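The Trotonby grip-force fault was a calibration error in the Jillard two-finger gripper, a hand-held tool used to record sorting tasks for household robots. It was identified in October by Pritmont, the firm that maintained the task library, and affected 56 recorded sessions out of 3540.

The fault lay in the closing-force table. After a firmware update the table loaded with values meant for a stiffer finger pad, so that soft produce was logged at a lower force than the fingers applied. Robots trained on the sessions squeezed too hard, and tomatoes and ripe tangerines split in later trials at the Steyn test centre. 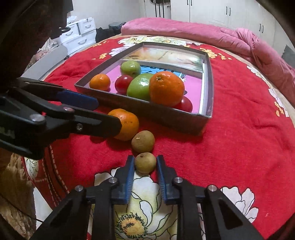
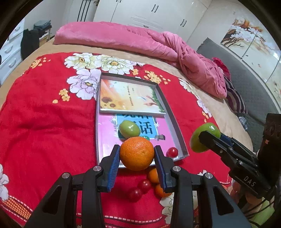 Fruit sorting with a metal tray on a bed, using grippers with blue finger pads. The second picture shows a large orange held between the pads.

Pritmont withdrew the sessions and reissued the table with a check on pad type at start-up. Grippers whose pad code could not be read were locked until recalibrated. Larger fruit, such as oranges and apples, showed little damage, and the fault went unnoticed for roughly 2 months. No injuries were reported.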